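HOSP 221: Food and Beverage Stock Control
Handout 8: Single-serve items, par levels and unit cost
Course notes by Kazimiera Nowakowski, revised by Reet Sakalauskas

8.1 Scope

Single-serve items are portions packed by the supplier and issued whole: sugar, sweetener, creamer, instant coffee, tea, wrapped candy. Bulk dry goods were covered in Handout 7. The methods overlap, but single-serve stock has three features that change the arithmetic. The unit cost is low, the unit count is high, and the guest takes the item without a sales record. Consumption has to be worked out from stock movement.

8.2 Terms

Par level: the quantity that should be on hand at a service point when a period begins.

Issue: a transfer from the storeroom to a service point. An issue is not consumption.

Consumption: opening stock plus issues minus closing stock, over the same period and in the same unit.

Case pack: the number of single units in a supplier's case. Check it on every delivery. Suppliers change case packs without changing the item name, and an old case pack left in the stock file will throw off every figure that depends on it.

Spoilage: units discarded because of damage, damp or date. Record spoilage separately. If it is left out, it shows up as consumption and pushes the next par level up.

8.3 Worked case: sugar at the Gokodcombe site

The Gokodcombe site is a conference center with one storeroom and a self-serve beverage station. The stock file for December gives the following for white sugar, in single units:

Opening stock: 221
Issues: 1,031
Closing stock: 700

Consumption is 221 + 1,031 – 700 = 552 units. No spoilage was recorded.

Closing stock is more than three times opening stock. Two readings are possible. Either the station was overfilled at the end of the month, or the opening count missed a container. The file does not settle the question. In the written exercise, state which reading you are using before you propose a par level.

8.4 Grouping items at the service point

A service point can be laid out by item (one container per item) or by group (one divided container for several items). The grouped layout takes less counter space and is quicker to check by eye. It is harder to count, and small packets move between sections during service. If a grouped layout is used, give each section its own line on the count sheet and return stray packets before counting.

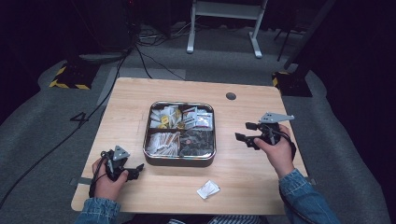
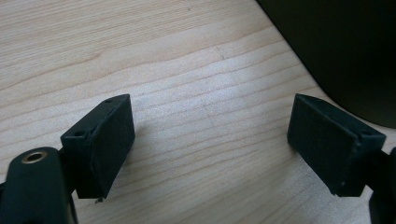 Figure 8.1 (first picture). Grouped layout: square tin with four compartments.

Section size should follow the rate of use. Equal sections are common in bought containers and work badly when one item moves much faster than the rest. The usual fix is to refill the fast item more often. Giving it two sections also works, if a slow item can be moved elsewhere.

Stick packets stored on end in rows can be counted by row. Flat sachets should be stacked and faced the same way. Round wrapped items do not stack and are best counted by weight, as in 8.5.

8.5 Counting by weight

Weigh a known number of units, divide to get the mean unit weight, then weigh the full container and subtract the tare. The method is sound for items with a steady fill weight. It is poor for mixed candy, where wrapper and piece both vary – count these by hand or sort them first.

Tare must be taken with the container empty and dry. Write it on the underside. Where several containers look alike, do not assume that they weigh the same.

8.6 Setting par

Par = (mean daily use × days between issues) + safety stock

Use at least four count periods for the mean. Leave out any period with a known special event, and note that it was left out. Safety stock for single-serve items is normally one day of use, since a shortage can be fixed from the storeroom within the shift. Sites with no storeroom, such as the Tolter kiosk in Handout 6, need more.

Round par up to a full inner pack where one exists. Split inner packs are the most common source of count error in student submissions.

8.7 Common errors

Counting cases at one date and single units at the next.
Entering an issue on the date it was requested instead of the date it was moved.
Using purchase cost per case with the wrong case pack.
Treating a return to the storeroom as negative consumption. It is a negative issue.

8.8 Exercise

Using the figures in 8.3, calculate mean daily use for the month, assuming 31 service days. Propose a par level for an issue interval of two days. Show your rounding.

Reading for next session: Handout 9, supplier returns and credits.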